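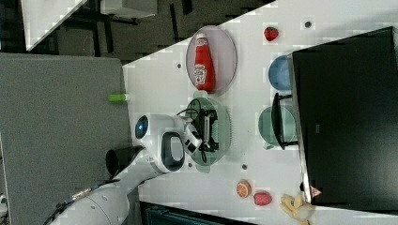
Urszula Duda

I had been looking forward to the Sukberg open day since May, when Lech Krajewska sent round the first note about it, and I am happy to report it was well worth the train ride! The lab takes up most of one floor in the old Itevthorpe building, with gray carpet, white desks and a lot of cable. They let visitors get close enough to see what the arms are doing, with a guide on hand to answer whatever came up.

The table I kept going back to was the one they call Mamo. It's a kitchen-sorting setup: one white arm with a two-finger gripper, a few plates and bowls, and a collection of food that would make a very odd lunch. There was a strawberry, a banana, an orange slice, a dark red fruit that my group decided was a plum, and a Heinz ketchup bottle lying on its side on a pink plate. A guest picks an item and a place for it, the operator types the request in, and the arm has a go.

I asked for the strawberry in the blue bowl. The arm swung over, paused, dipped, came up with nothing, shifted over a little and got it on the second try. There was a small cheer from the people behind me (I may have started it). The next visitor wanted the banana on the green plate, and that one went much less well – the fingers closed on one end, the whole thing swiveled, and it landed back on the table. Lech, who was running the station before lunch, reset it by hand and sent the arm round again. He seemed to enjoy the misses as much as the hits, and he was very open about them.

He told us the group logged 325 attempts on this table in the month before the open day, and that 292 of them ended with the right thing in the right place. Most of the rest involved plates. A plate is thin and low, so the fingers have to come down right at the rim, and a see-through one like the green plate on this table is harder again for the camera to pick out. I had never thought about how much I rely on a plate looking like a plate.

The part I found most interesting was the camera on the wrist. It travels with the hand, so the view changes all the time, and the software, Teseo, has to work out where everything is from wherever the arm happens to be. A boy in our group asked whether it gets dizzy. Lech said he would add that to the list of things to test.

After lunch there was a short talk upstairs on how the arm learns. An operator guides it through a job again and again, and Teseo trains on the recordings. For a new job they like to have 300 of these before they let it try alone. Someone asked if that was boring work, and the answer was yes, with a radio on. We then got to try guiding an arm ourselves, 5 minutes each. Mine was a disaster. I pushed a bowl clear across the table and never did pick anything up, and I would happily have stayed another hour.

A few practical notes for anyone going to the next one. Sukberg plans to run it again in the fall, and places are booked through Lech. Mornings are quieter, and you'll get more turns at the tables. The elevator is at the back of the building, past the bike racks. Coffee is free but there's no food on site – at least none you can eat – so bring a sandwich.

If you do go, ask for the ketchup bottle. I ran out of time before I could, and I'd love to hear how it did.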